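Blanket Week: pictures from the bedding study

Hi and welcome to the gallery! I finally got around to putting this page up (9/22/20, for anyone keeping track) after Fouad Shehata asked me for the third time where people could look at our bed-making work. The short version: we wanted to know how much a robot can learn about pulling blankets and straightening covers from people doing it by hand with a gripper tool, in regular bedrooms with regular mess. We call the project Zameo, which was Tarek Filali's pick and beat out my much duller one.

We started back in March with 274 demonstrations and ended up training on 2,000. I pushed for messy beds from day one – pillows every which way, clothes left lying on the covers, busy patterned bedspreads, the works. Tidy beds are lovely to sleep in, but a policy that has only ever met a tidy bed falls apart the minute it meets mine.

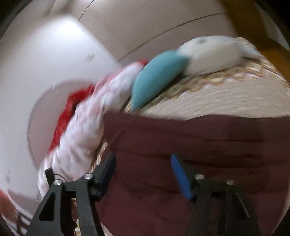 Fast pulls were the part we argued over the most. Tarek wanted to throw out every clip with heavy motion blur, and I wanted to keep them all, so we trained it both ways and let the numbers settle it. Keeping the blurry clips won! We ran 317 test pulls on beds the policy hadn't met before, and the version trained on everything let go of the blanket early far less often. My best guess is that the blur tells it something about speed, but Fouad thinks it's just the extra data, and we still need a proper test with matched clip counts to sort that out.

Thick blankets came out well and thin sheets did not. The policy loves to grab two layers at once, and then the bedspread comes along for the ride. We tried 3 different ways of starting the grasp and the low, slow approach helped a bit (it's also painfully dull to demonstrate, ask my wrist). Fitted sheets are next on the list, and I'm already dreading the corners.

Questions about the method are very welcome – Tarek handles the training side, and I'm the one to bug about how we collected the demos.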